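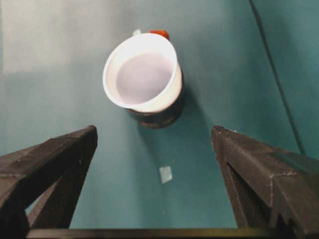
A white cup on a teal surface.

I met Zineb Ezzat at 11 in the morning outside the Prakley bus depot, and she was already unlocking a bike for me. She runs Wivent, the cargo bike sharing scheme that started in November with six bikes and one very tired van. Coffee first, I said. Bike first, she said, so off we went!

"People think they need a car for the groceries," she told me while I wobbled along behind her (those front boxes take some getting used to). "They need a car for the groceries plus a couch. For the rest, try this."

Renting one costs $6 for two hours, and you have to bring it back to a station. I asked why you can't just leave it anywhere, like the scooters. "We tried that for two weeks in Berrada," she said, laughing. "We spent our evenings driving around looking for bikes behind restaurants."

Her bigger headache is charging. The batteries get swapped by hand, and the hill up to Berrada eats them fast. She wants a second swap point near the top and has been talking with Dulotel, the hotel up there, about using a corner of its garage. "They like the idea. They like it a little less when I bring up the electric bill."

And winter? She shrugged. "Some people ride all year. I sell them on the rain cover."

I did get my coffee in the end - and I rode back down the hill without hitting anything.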